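## 4. Reversed Cards and the Handling of the Deck

### 4.1 The problem

Manuals of tarot reading treat a reversed card as a sign with its own content: the upright meaning weakened, delayed, turned inward or denied, depending on the school. Few of them say how a card comes to be reversed. The omission matters. A 78-card deck that leaves its box with every card upright will stay that way through any amount of riffle or overhand shuffling, provided both packets are held in the same orientation throughout. Reversals enter the deck only when some part of it is rotated, and the share of reversed cards in a spread is therefore a property of the reader's handling before it is a property of the reading.

We call the share of reversed cards in a full deck the reversal load. A load of zero means that all cards face the same way. A load of one half is what most authors seem to assume when they write that a card is "as likely to fall one way as the other."
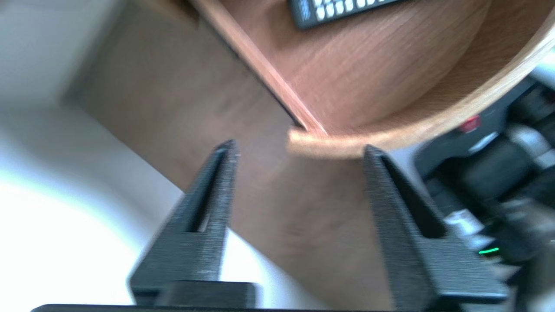
Does a long shuffle bring the deck closer to an even split?

Only when the shuffle includes a rotation. Riffling and overhand shuffling change the order of the cards and leave the orientation of each one as it was. Spreading the cards face down on a table and stirring them does bring the load toward one half, though slowly if the stirring is gentle.

### 4.2 Handling routines

The Herkgate transcripts record 18 readers, each of whom described a fixed routine before laying any cards. We sorted these routines by the step that introduces rotation. The first group has no such step. The second cuts the deck once and turns one packet end for end before putting the packets back together. The third stirs the cards on the table. A few readers moved between the second and third routines depending on how much room they had, and we coded them by the routine they used in the recorded session.

The turned cut deserves a closer look, as it is the routine that the Resville handbook recommends to beginners. Starting from a load of zero, one turned cut at the middle of the deck gives a load of one half at once. The reversed cards, however, lie together in a block. Unless a riffle follows, a short spread dealt from the top will be all upright or all reversed, and the reader will see a run where the procedure has simply placed one.

**Figure 2.** Round bedside table with its drawer open; a remote control lies inside.
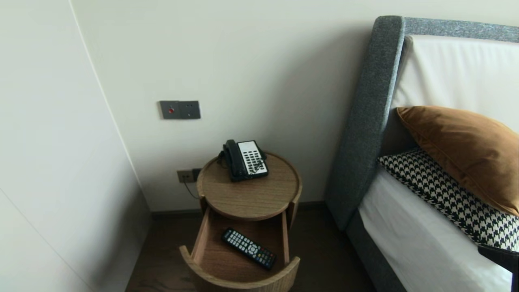 A riffle after the turned cut breaks up the block, but one pass isn't enough. Short runs from the same packet remain, and these are easily read as clusters of blocked or inward meaning. In the Hundard tradition the reader is told to repeat the turned cut and the riffle until the hands "lose count," which in practice produces a well mixed load. Văduva's rules are stricter on this point: the turned cut is made exactly once, at the start, and the querent makes the final cut without turning anything.

### 4.3 Simulation

To separate handling from interpretation we simulated each routine 500 times from an all-upright deck, dealing one spread from the top after each run. For the turned cut we placed the cut at random near the middle of the deck and followed it with 2 riffles, using a standard model in which cards fall from either packet in proportion to packet size. Stirring was modeled as a random reordering combined with an independent chance of rotation for each card — a generous assumption, and one that probably overstates how well hand stirring works.

The first routine gave no reversals in any run, as it must. The second gave the expected load in the deck as a whole but a wide spread of values among the dealt cards. The third gave values close to what independent draws would predict. 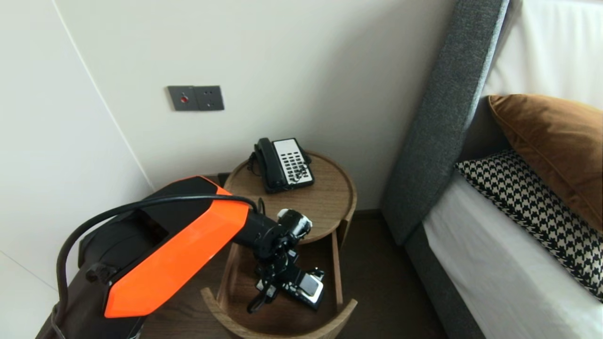 Vol. 18, No. 2

We then compared the simulated spreads with the 2000 laid cards in the transcripts. The match was good for the first group and acceptable for the second. Readers in the third group laid fewer reversals than the model predicts. Two explanations are open to us. Stirring by hand may rotate fewer cards than we assumed, or readers may straighten the deck between sessions, so that each reading begins again from a load of zero. The transcripts start once the deck is already in the reader's hands, and they can't decide the matter.

### 4.4 Consequences for coding

For the rest of this paper, a reversed card is coded as meaningful only where the reader comments on it. Where a reader turned a reversed card upright before speaking, we recorded the upright position and marked the correction in a separate field. Spreads from the first group are left out of all comparisons that involve orientation, and are kept for the analysis of card order in Section 5.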